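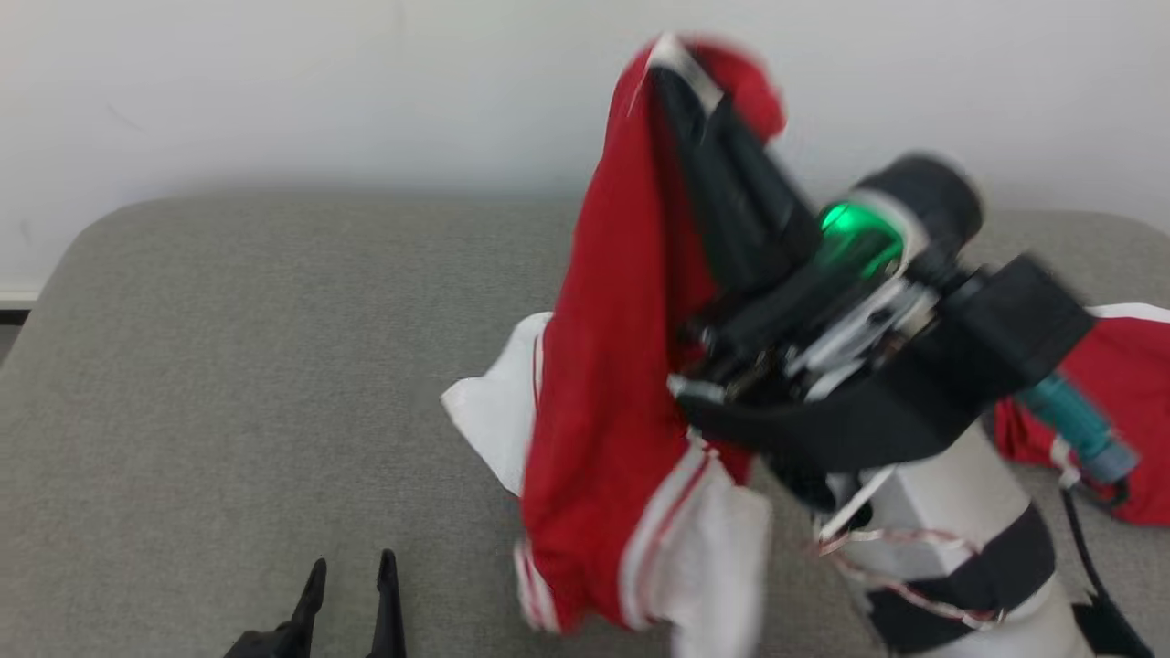
Home Tips Laundry Kitchen Workshop Contact

Keeping red and white from turning pink

My sister-in-law Clodagh called me in February, nearly in tears over a load of team jerseys, and I told her what my mother told me - don't put anything in the dryer until you've dealt with the dye! Heat sets it, and then you're stuck with pink trim for good.

Wash bright reds by themselves the first few times, inside out, in cold water. If some color does creep into the white, soak the whole thing overnight in a basin of cool water with a scoop of oxygen bleach (never the chlorine kind on team colors), then rinse until the water runs clear.

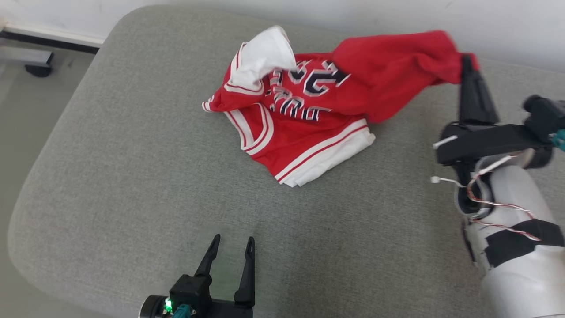 Red jersey with white trim, still in a heap.

Skip the fabric softener too. It leaves a coating on sports fabric that holds on to smells, and half a cup of white vinegar in the rinse does nicely. Hang jerseys in the shade, or lay them over a rack if the knit is heavy.

Folding is where I get fussy, I admit. Smooth the front with your palms, bring the hem up, and keep any printed numbers off the crease so they don't crack. 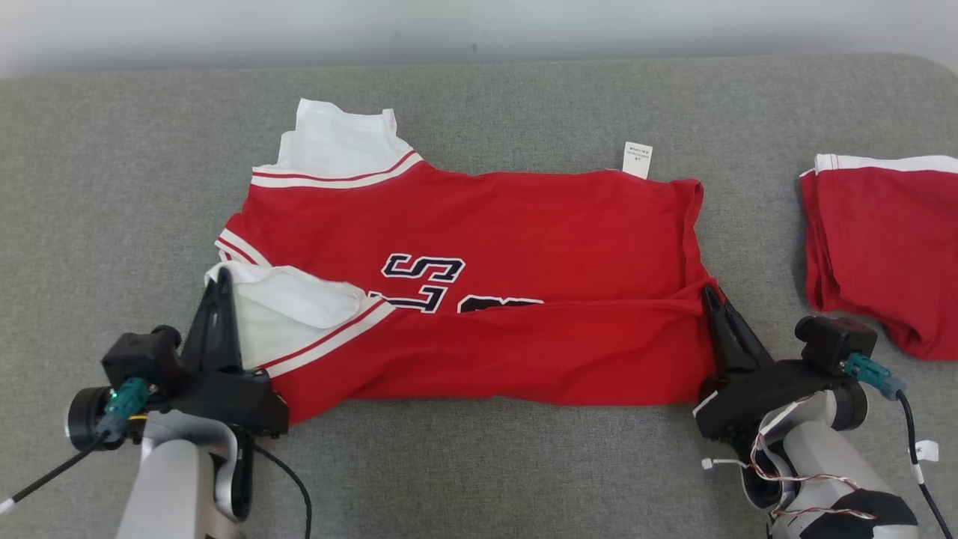 Hem folded up, with a long crease across the middle.

Eamon just rolls his and stuffs them in a drawer, and I've given up arguing.

Teresa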